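Print this page | E-mail this page

Cordless driver for small peg assemblies

hidthorpe_bench
I do small peg and block assemblies on a white table and want one driver for all of it. The Castlow I have now weighs 700 grams and my wrist is sore after 2 hours. I'm looking for something slim with a collar I can grip.
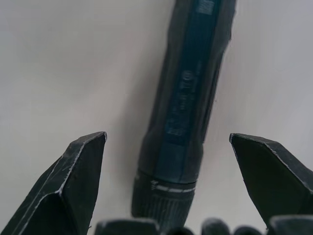 Budget is 117 dollars, bits included. I don't care about a case.

fontana22
Spend it on a lighter driver. I bought one in December and the sore wrist went away.

Sunita Wojcik
I disagree. Fix how the work sits first. A piece of cardboard under the blocks helps more than a new tool.

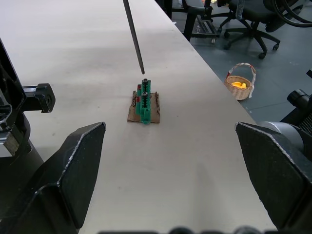 Green block stack on its cardboard square, black pegs at the top.

fontana22
Cardboard slides. I tried it and went back to a rubber mat.

Sunita Wojcik
Tape it down, then. Mine stays put with two strips.

lembridge_tom
Agree with Sunita on the order, but I don't use cardboard or a mat.

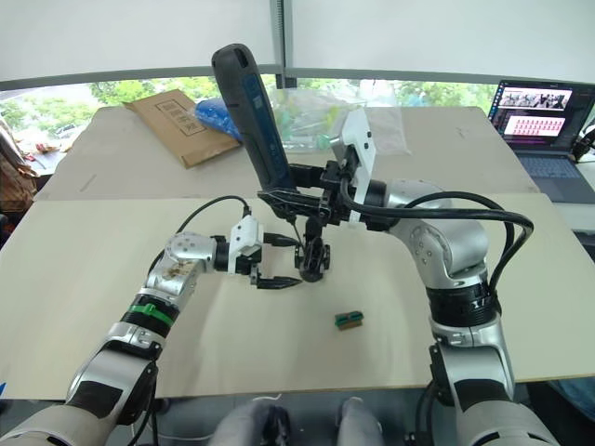

Table height matters more to me than either one. I raised my bench and stopped bending my wrist. A big beige board laid over the tabletop is a good base too, with only the one small block out on it and the driver held upright over the work.

hidthorpe_bench
I'll try the tape first. The driver can wait.

Print this page | E-mail this page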